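Stistthorpe Community Laundry Room: progress report to the Testora Fund, August 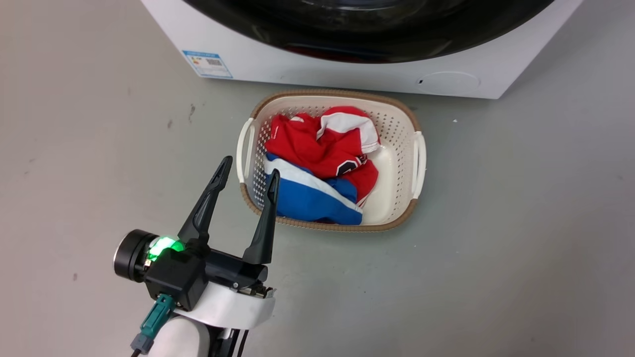
How the room is doing

We are glad to be writing to you again, and gladder still that there is so much to tell. When we sent our last report the laundry room was a bare space with a drain in the floor and a good deal of hope in it. It is now open six mornings a week, and between spring and the end of July we washed 764 loads for families in Stistthorpe who have no machine at home or whose machine has given up on them.

The front-loading washer paid for by your grant still has its energy label on the front, and we plan to leave it there (people do ask what it costs to run!). The light gray floor has picked up a few scuffs and specks, as floors do, and a good mop is on our shopping list.

Baskets and sorting

You may remember that we worried about mix-ups. We used to hand things back in grocery bags, and more than one sock went home with the wrong family. Now every household gets a basket for the whole visit, a cream plastic one with holes in the sides and a handle at each end, and nothing leaves the basket except to go into the machine. It sounds like such a small thing, but the mornings are so much calmer for it.

Sports clothes have been the surprise of the summer. The youth league at Cha Field sends its families our way, so we see a great many reds and bright blues, often with white stripes or trim. We have started asking people to wash the reds by themselves the first time - a lesson we learned on a set of pillowcases.

Money

Of the $2000 you awarded us, we have spent nearly $1000 on the washer and its plumbing, and $451 on baskets, detergent and shelving from Reltia. The rest is set aside for a dryer, which people ask for every time it rains.

Next steps

We would like to add one late opening, until 8 p.m., for parents who work days, and to put up a folding table along the back wall. We will send you the dryer quotes as soon as we have them, and you are welcome to drop in any morning before noon.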